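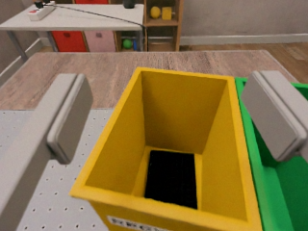

Can machines do the chores yet
talk notes, Florante, March 13, 2025
25 min plus questions. Keep water nearby. SLOW DOWN at the start

Opening

Thank Sadia for the invite. Say her name right, Sadia Sandhu, did it wrong last time.
Ask the room: who has a robot vacuum? Hands. Who still owns a broom? Same hands. Leave a pause, move on.
Question for today is small. Can a machine put things away. At home, on a shop floor. Put it in the bin, in the right bin, every time, with no one standing next to it.
Short answer is sometimes. Long answer is the next 24 minutes.

Slide 1 still up from before I start, so use it

Two fingers, yellow box, green box right up against it. Simulated, say so early, people in back will think it's our lab.
Point at the gap between the boxes. There isn't one. That's the part I care about. If you want to lift the yellow box by its sides, where does the right finger go?
A person tips it, or slides it a bit with a knuckle, doesn't even notice. Try it tonight with two food containers.
The room behind. Power strip, cable across the desk, ball on the shelf. Ordinary clutter. To a person it's background, to software it's all stuff to be sorted into matters / doesn't matter.
Label on the box, can't read it from here. Fine for us, we go by color. What if the label was the only clue?
Don't spend more than 2 min on this slide!!

What works now

Same part, same place, same light. Solved for years, boring, good.
Flat floors. Vacuums, carts, scrubbers.
Moving totes when the totes were picked for the machine. (someone always asks about warehouses, this is the answer. The building was changed first)
Sorting rigid things of a known size. Pretty good. Not perfect.

What sort of works

Bin picking with mixed parts. Usero trial, tell it short:
 - small shop, brackets and caps, two bins side by side
 - 2000 picks over the whole trial
 - 91 percent went in the right bin first try
 - sounds great, then do the math out loud. 180 misses. Somebody picks those up
 - most misses at the wall where the bins touch. Part lands on the rim and sits there
 - we moved the bins apart by a hand's width and it got better. Didn't log it properly, my fault, so no number. Do not make up a number if asked

Dishes into a rack. Kasteo has a demo kitchen, I visited in August. Plates fine. Bowls ok. Wine glass, everybody in the room held their breath. It took so long the guy next to me checked his phone.
Be nice about Kasteo, they let me stay all afternoon and answered everything.

What doesn't work

Laundry. Yes there are videos. Ask what speed the video is playing at.
Making a bed with someone's cat on it
Anything with a bag. Thin plastic is awful, the shape changes as soon as you touch it
Under the sink
Tidying a kid's room. Picking up is only half, you need to know where it goes and wether it's trash. A drawing on the floor, is that trash? Ask a parent. Ask the kid. Different answer.

Why simulation, and where it lets you down

(cut this section if past 15 min)
Cheap, safe, runs overnight. Can drop a box as often as you like.
Can change box color, table, lights, all before lunch.
But friction. Real lids stick. Real bins have a bent corner from when someone stood on it.
Lashari project is the one to mention. Trained all in sim, then a real bench. First morning it squeezed too hard and the box bowed in. Sim box never bowed, it was rigid, no one thought to make it soft.
Fixed it with a softer grip and a slower close. Took 2 weeks. Two weeks for one box.
So when someone shows you sim results, ask what came next on the real table.

What a shop owner should ask before buying

Grometti asked me for a list, this is basically it. Read slow, people write these down.
What happens when it drops one. Does it stop, does it call someone, does it just keep going
Who resets it on second shift
Can I move the bins or do you have to come back out
Show me with MY parts, not yours
What does it do with something it's never seen
How long to clean it

Grometti did not buy in the end. Bought better bins and a longer table. Happy with it so far. Get the laugh, but it's a real result, say that too.

Home version

Same list pretty much. Plus stairs, plus pets, plus privacy (a camera in your bedroom, hello)
My guess, one chore machines first. A thing that only does dishes. The all purpose helper much later. I've been wrong before, said folding would be done by now.

Close

Back to slide 1. Ask again, where does the right finger go. Take answers from the room, 3 or 4, someone will say suction. Suction is a good answer. Ask them what about a box full of screws.
Then questions.

Likely questions
 - jobs. Be straight, some yes. In the shops I've seen it was the jobs they couldn't fill. Small sample, say that
 - price. Don't quote, its out of date by the time I get home
 - which vacuum do I have. The cheap one. It eats socks

Give the clicker back to Sadia, walked off with it last time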